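Início | Opinião | Software | Robótica | Arquivo | Contato

O planejador não devia mandar tanto

Por Tipene Gilchrist
Julho de 2025

Quem trabalha com manipulação robótica passa boa parte da semana discutindo planejamento. Qual biblioteca usar, quanto tempo dar ao otimizador, como representar a colisão entre os dedos e o objeto. Eu também discuti muito isso na Podorora, onde mantenho o software de controle há alguns anos. Minha opinião hoje é que gastamos tempo demais nessa camada e tempo de menos em duas outras: o controle de baixo nível durante o contato e as ferramentas para ver o que aconteceu depois que a tarefa falhou.

O caso que me fez mudar de posição foi virar páginas de plástico. A tarefa parece pequena. Há um álbum de fotos, há folhas transparentes empilhadas, e o robô precisa separar a de cima e dobrá-la para o lado. Nosso planejador, o Stotach, foi escrito para objetos rígidos. Ele recebe uma pose, calcula uma trajetória e entrega o resultado ao controlador. Com uma caixa, funciona bem. Com uma folha flexível, a pose que ele recebeu deixa de valer assim que os dedos encostam no material.

Passamos o mês de abril tentando resolver isso com percepção melhor. Trocamos o modelo de segmentação, aumentamos a resolução da nuvem de pontos, ajustamos limiares. Plástico translúcido é ruim para quase todo sensor de profundidade. A borda de uma folha se confunde com a borda da seguinte, e a luz que atravessa a pilha muda a cor de tudo. O estimador devolvia uma resposta com confiança alta e errada por uma ou duas folhas.

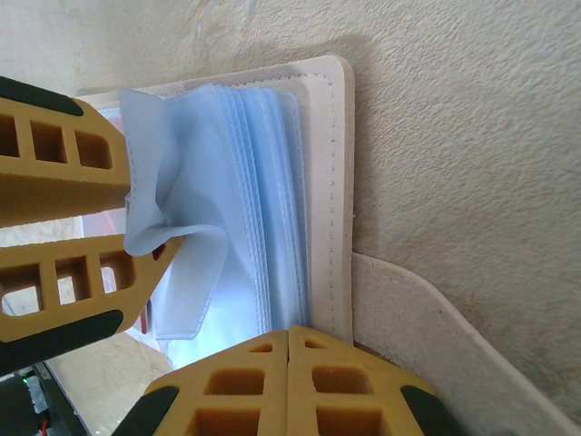 Dedos da garra puxam uma folha do álbum. Foto: Podorora/Divulgação

O que deu resultado foi tirar autoridade do planejador. Ele agora leva a garra até perto da borda e para ali. Dali em diante quem decide é uma malha de controle que roda a 200 Hz, lê a corrente dos motores dos dedos e corrige a abertura conforme a resistência que encontra. Se a força sobe rápido demais, ela supõe que pegou mais de uma folha, solta e tenta de novo. É uma regra simples, que cabe em uma tela de código.

Colegas que respeito discordam. O argumento deles é que uma malha reativa não generaliza: serve para o álbum e não serve para um saco, um pano, um cabo. É verdade que precisei ajustar os ganhos para cada material. Mas o planejador também precisava de ajuste, e o ajuste dele era mais difícil de entender. Quando a malha erra, olho o gráfico de força e vejo o instante do erro. Quando o Stotach errava, eu tinha uma trajetória inteira, válida segundo todas as restrições, e nenhuma pista.

Isso me leva às ferramentas. O nosso visualizador de registros, o Caldeira, começou como um script para alinhar o vídeo da garra com os sinais dos motores. Ninguém tinha orçamento para ele. Hoje é o programa que a equipe mais abre. Das 1216 tentativas que registramos nessa tarefa, a maioria das falhas foi explicada ali, quadro a quadro, com o vídeo de um lado e a curva de corrente do outro. Um defeito que culpávamos a percepção de causar era atraso na fila de mensagens. O comando de fechar chegava depois que a folha tinha escorregado.

Não proponho jogar fora o planejamento. Um braço que se move no meio de mesas, paredes e cabos precisa saber por onde passar. Proponho que a fronteira entre as camadas seja explícita, escrita na interface, com uma condição de entrega que se possa testar. No nosso código ela ficou anos implícita, espalhada em parâmetros de tolerância que cada pessoa alterava um pouco.

Também proponho que o registro de dados entre no projeto desde o primeiro dia, com relógio único para todos os sinais. Fizemos isso tarde, e converter os registros antigos deu mais trabalho do que escrever o controlador. Parte deles continua sem conversão.

Leia também
Relógio único: como sincronizamos câmera e motores
Flistia 2: o que muda no simulador de materiais flexíveis
Quando a nuvem de pontos atrapalha
Testes de regressão para controladores de força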